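How to Start a Prayer Breakfast for Your Fire Station

Every chaplain I know has been told to "just get the guys together over eggs." Fine advice, as far as it goes. I've helped start 6 of these breakfasts, and two of them died before the second carton was open.

Step 1: Ask the captain first. Bring one page, with the hour, the room and who cleans up. At Hollbridge I brought a vision statement. The captain read it standing up, then asked who cleans up.

Step 2: Pick shift change. You'll catch one crew leaving and one arriving, and both will be hungry.

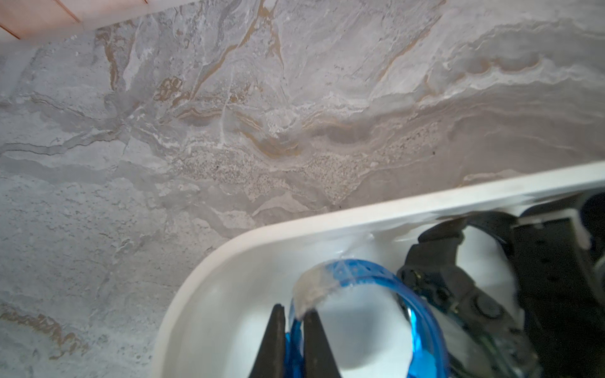 Step 3: Keep the talk short. Ten minutes, one passage, one prayer. Hadiza Danladi timed me at Diltmont and reported 23. She has not let it go, and she shouldn't.

Step 4: Make it plain that attendance is optional. Say it out loud, and feed the people who skip the prayer exactly what everybody else gets. Yes, including the bacon.

Step 5: Plan for the alarm. It will go off during the amen. Use foil pans with lids and let people go without a closing word from you. 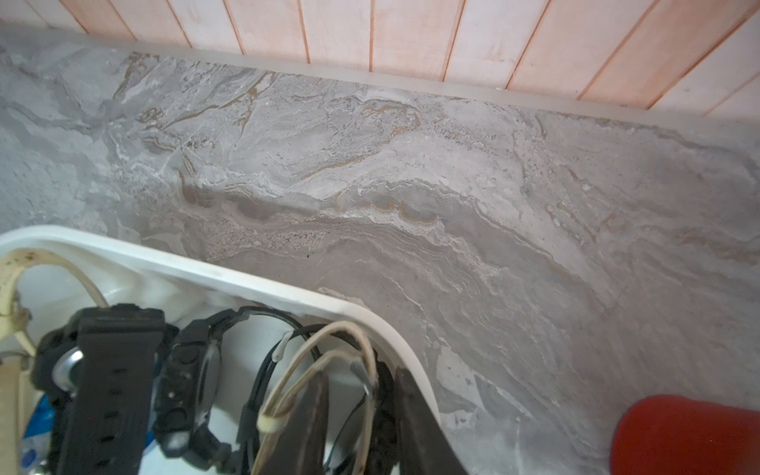

Step 6: Guard what you hear. If someone stays behind to talk, put down the spatula and listen. None of it goes on the prayer list unless they ask, and "pray for a certain engineer who drives a red truck" fools no one.

Step 7: Find a second cook before April, when everyone's kids start baseball. Ebuka Chukwu can handle eggs for 40. I can handle toast.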